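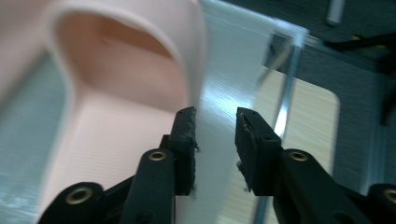
Is anyone losing a job over this?
The two people whose work has changed most are both still on the payroll, and one of them has had to be asked to take her vacation.

Progress report to the Mussa fund, second period
Submitted by Kimutai Mollel, Drilness workshop, May 31, 2019

The money went where we said it would, apart from the stools (see below). Station 2 now runs the handling work on thin plastic sheet for most of the early shift. Thin sheet remains the hardest thing we do. It bends, it shines, and it has strong opinions about being picked up from one side only. The operators now show the job by hand with the gripper tool, and the software people at Tindness work from those recordings. This has produced 42 usable sessions since the last report and one long argument about what "usable" means, which Tindness won.

What has changed for staff: Ningsih Santoso used to load sheets all day. She now teaches the loading, checks the recordings and decides which ones to throw out. Her wrists are better. Her inbox is worse. She has asked for a pay grade that matches the new work, and I support this in writing here so that it is in writing somewhere.

The late shift is less charmed. They inherit whatever the early shift left half set up, and they were trained in 17 minutes by me, between phone calls. Proper training is booked for June.

What has not gone well: the finger pads wear faster than Grarnness quoted, and we are ordering spares out of the consumables line. The plan also promised "quieter working conditions." The compressor was not consulted.

Stools: we bought two, adjustable, from the travel budget. Showing a task over and over is standing work, and people's backs were complaining before the people did. Receipts attached.

Requests for next period: permission to move the unspent travel money into training hours, and a decision on the pay grade before the end of June.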